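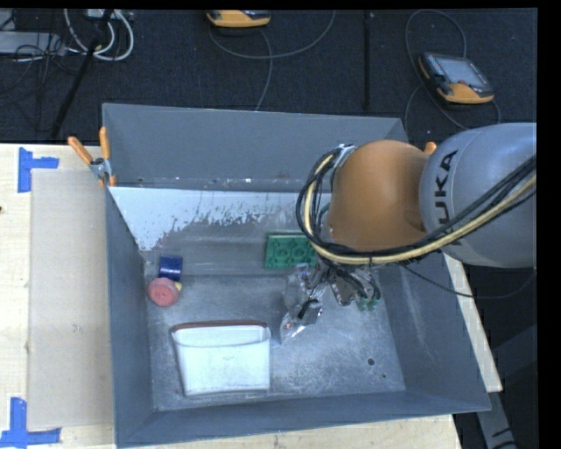 Glykeria Stergiou objected at the midterm review that a picture board with more than 30 symbols per page would slow down users who scan with a single switch, and the layout was changed after that.

Filed under: Student Projects / Speech and Language Technology

The Kullar board is a tablet page set for adults with limited speech after a stroke. The vocabulary holds 749 entries, sorted by topic and then by how often each one was chosen during the May trial. Each page now shows six symbols in two rows. The scan highlights a row first, then a single symbol – the dwell time can be set by the therapist.

Testing took place at the Wulten clinic with three users. Selection errors fell for two of them. The third user had trouble with the row step and went back to direct touch.

Open items: the recorded voice clips differ in volume, and the "undo" key is too close to "speak." Both are listed for the next build. Source files are in the Drorilley folder, with the symbol list stored separately.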